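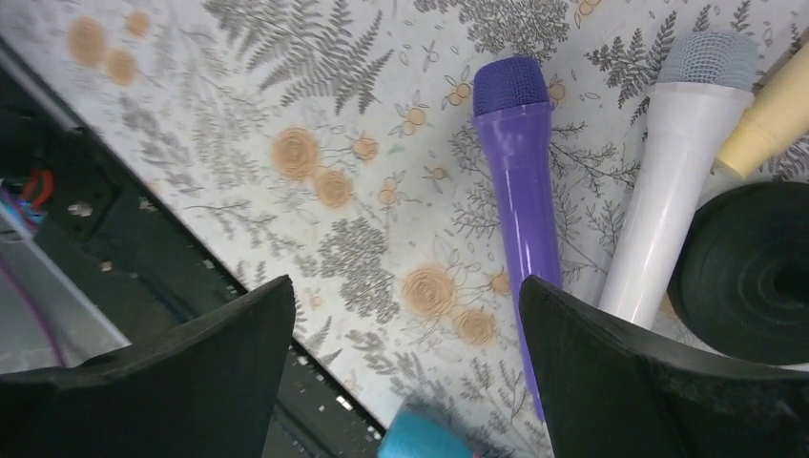

*Purple and white microphones on the patterned cloth.*

## Props Corner: Sorting the Toy Microphones

The spring loan period opens in February, and the karaoke props are the next group due for a check. They go out to schools and party hosts as part of the Herkik set, with a folded cloth and stands. Jadwiga Dudek has revised the handling notes, and the main points are given below.

Toy microphones are sorted by color before anything else. The color name goes first on the tag, followed by the shelf code. Entries such as "small mic" or "mic, shiny" are no longer accepted in the loan register, which now holds 979 lines and is searched by the first word only.

Check the join between the mesh head and the handle. Hold the handle, turn the head gently, and note any play. Light scuffs on the handle are recorded as wear and do not take an item out of service. A dented mesh does.
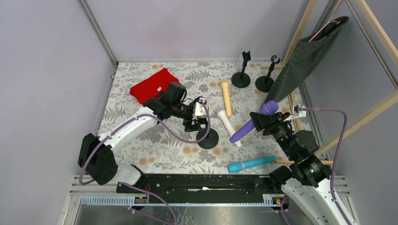 *Table layout, with the red cloth folded at upper left.*

Lay the pieces out on a covered table with space between them. A soft cover stops cylindrical handles from rolling - bare laminate does not - and it keeps gloss plastic from picking up new marks. Fold the cloth into a rectangle and put it to one side before the microphones come out. Dowels and other plain cylinders are logged separately under "rods", even when they are stored in the same crate.

Stands are checked on their bases. Set each one down, press lightly on the top, and see that it does not rock. A stand that rocks goes to Urbańczyk for repair with a note of the direction of tilt. Do not pad the base with tape.
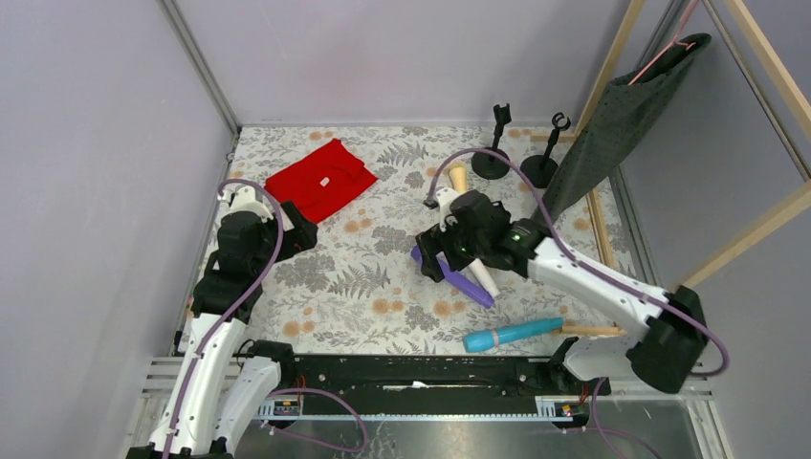 *Black stands at upper right, beside the dark green fabric with light dots.*

Fabrics that are not folded may be hung. Use the rack for anything with a strap and leave the lower edge clear of the microphones. Tags on folded cloths should stay readable so that the item can be identified without unfolding it.

The storage budget for the period is 3,650, of which 500 is set aside for replacement microphones and stands. Quotes from Lillitz and Prorport are on file. Lillitz sells heads and handles as separate parts; Prorport supplies complete pieces only.
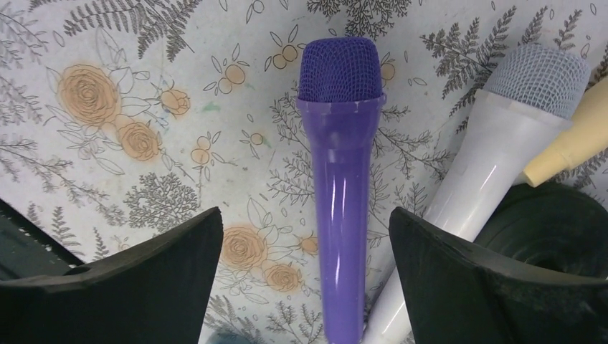
For cleaning, use a barely damp cloth on the handle and a dry, soft brush on the mesh. Work from the collar toward the narrow end. Spray cleaners are not to be used near the head, as residue collects in the grid and is slow to remove. Let each piece air-dry fully before it goes back in its sleeve, then initial the tag and enter the shelf code in the register.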